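Section 4: Mixing and Loading Your First Feed

Okay, the tank is rinsed, the pump is humming, and you're ready for the fun part!

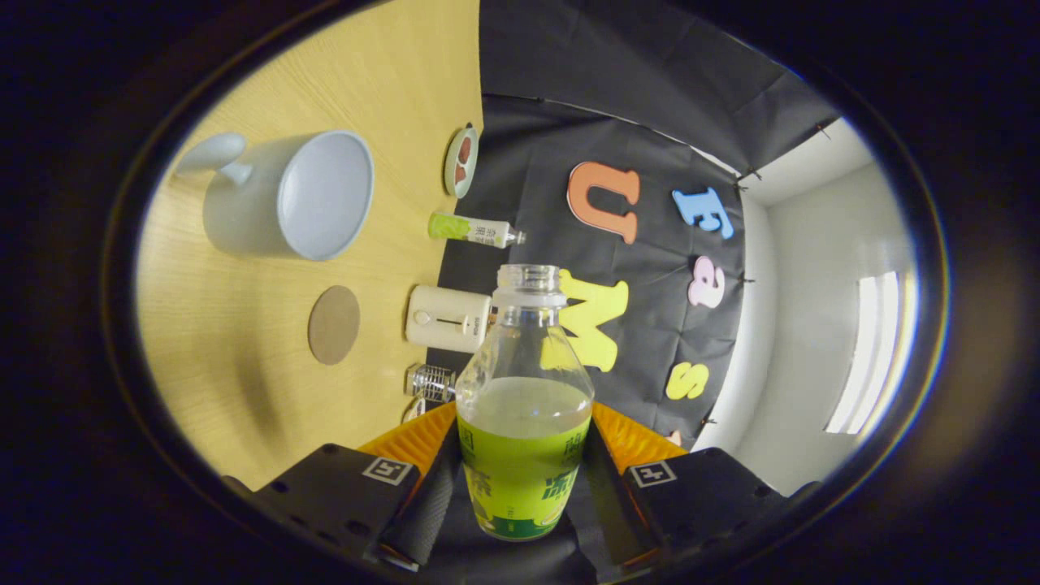
Plant food is where most new Plasarard owners get nervous, and I did too (my first batch of basil went crispy in a hurry). The planter comes with dry feed crystals, and you make them up into a concentrate before anything goes near the tank. I mix mine in whatever drink bottle is handy. A clear plastic one with a threaded neck is great, like the one with the lime green label and the Chinese characters on it, and you can see the level of the pale greenish liquid right through the shoulders. I fill to the top edge of the label or thereabouts and leave the rest as shaking room.

What you need: the feed crystals, the small scoop from the accessory bag, a clean bottle with a cap that fits, a measuring cup, and a marker pen.

1. Switch the pump off at the wall. The light can stay on.

2. Pour 350 ml of cool tap water into your measuring cup, then into the bottle.

3. Add one level scoop of crystals. Level, please! Run a butter knife across the top if you're a heaper like me.

4. Cap the bottle tightly and shake for 90 seconds. Let it sit, then look at the bottom. If you still see grit, shake it again.

5. Write PLANT FEED on the bottle with your marker, big enough to read across the kitchen.

CAUTION: Feed concentrate is not a drink. Once a bottle has held feed, never put anything drinkable in it again, and keep it capped and up high, away from kids and pets.

6. Lift the fill flap (left side, under the light arm) and pour in the concentrate slowly. If the flap sticks, press the hinge side first.

7. Top up the tank with plain water until the float touches the line marked 8.

8. Turn the pump back on and listen. You'll hear a gurgle, then a steady trickle. If the gurgle keeps going, go to Section 7, "Air in the Line."

Note on models: the Tian has a smaller tank, so use half a scoop and stop at the lower line. The Edholm has its fill flap at the back, and you'll want to pull it away from the wall before you pour (ask my wallpaper).

Note on hard water: Latrice Fitzsimmons at our Emville shop grows lettuce on very hard well water and she swears by filtered for the first fill. I've used plain tap water all along and my mint is a monster - but if you get a white crust on the float, try it her way.

Code 51 on the display means the tank sensor is reading too strong. Switch off, drain a cupful from the bottom tap, replace it with plain water, and switch on again. The code should clear by the next pump cycle. If it comes back, drain the whole tank and start over from step 1.

Leftover crystals go back in their pouch with the zipper closed all the way. They clump like brown sugar if they get damp.

Next: Section 5, Planting the Seed Cups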